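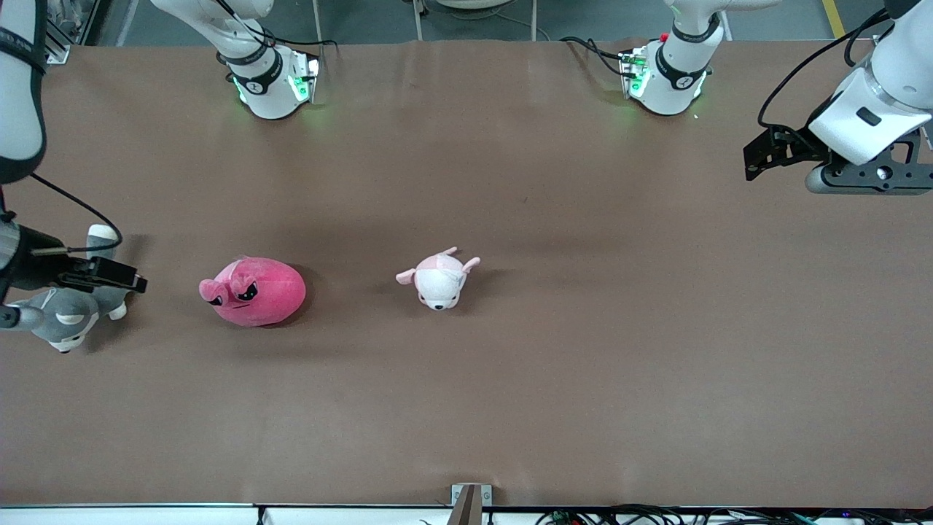 When Melahat Güler joined Plesex as its first full-time security engineer, the company's shopping app had an API key sitting in plain text inside the Android package. Anyone who downloaded the app could unzip it and read the key in a few minutes.

"I found it on my second morning," she says. "I wasn't even looking for it. I had the package open to check something else."

The key gave access to the company's delivery price service. It had been there for more than 500 builds. Güler went through the logs that were still kept and saw requests that didn't come from the app, mostly at night and mostly asking for the same few postal codes. Somebody was probably running a price comparison script. No customer data was involved, but the company was paying for every call.

Her manager at the time was Volkan Karakaya, who still runs the mobile team. He says he had known about the key in a general way. "It was on a list. We had a ticket for it. The ticket said low priority, and I was the one who set it to low priority."

The two of them spent the next few months moving secrets out of the app. Güler is careful about what that means. Putting a key in a different file doesn't help, she says, and neither does splitting it into pieces and joining them when the app starts. "People love that one. They cut the string in half and store it in two places. A person with a debugger waits until you've joined it and then reads it from memory."

What they did was put a small server between the app and the outside services. The app signs in as a user and gets a token that expires after 5 minutes. The server holds the real keys and makes the calls. If a token leaks, it's good for one account and for a short time.

Karakaya was worried about speed. The extra hop added a delay on the checkout screen, and for a week the support team got complaints. Most of them turned out to have one cause: the server was timing out on a slow supplier and returning a 504, and the app showed this as "Check your connection." They changed the message, cached the delivery prices and the complaints dropped off.

"I would still take the delay," Karakaya says. "Before, we couldn't change a key without putting out a new version and waiting for people to update. Some people never update. Now we change it on a Wednesday afternoon and the users don't notice."

They rotate keys on a schedule now. The first rotation went badly. An old reporting tool called Ganano, which one person in finance used, had its own copy of the payment key, and it stopped working at the end of the month. Güler had searched the code for the key but hadn't searched the shared drives. "I should have asked around first," she says. "A key gets copied. Somebody pastes it into a spreadsheet because they need it once."

Since then there has been a check in the build process that stops a commit if it contains anything that looks like a secret. It gives false alarms, mainly on test data and long product codes. Developers can override it, but they have to write down why. Güler reads the reasons every couple of weeks. A few just say "fine."

She also looked at Trendard, a commercial tool that keeps secrets in one place and hands them out to servers as they start up. The team tried it in January and decided against it. Karakaya says the price was reasonable, but they would have needed someone to look after it, and the cloud provider they already use has a simpler version of the same thing.

Asked what a small team with no security person should do, Güler suggests starting with the published app, the one customers download. "Take it apart yourself. Unzip it, search for the word key, search for the word secret, search for https. It takes an hour."

And if something turns up? "Replace it the same day," she says. "Deleting it from the code isn't enough. It's still in the history, and it's still in every copy people have on their phones."

Karakaya adds that the old ticket is still open — nobody on the team had closed it when the work was finished. He says he'll get to it.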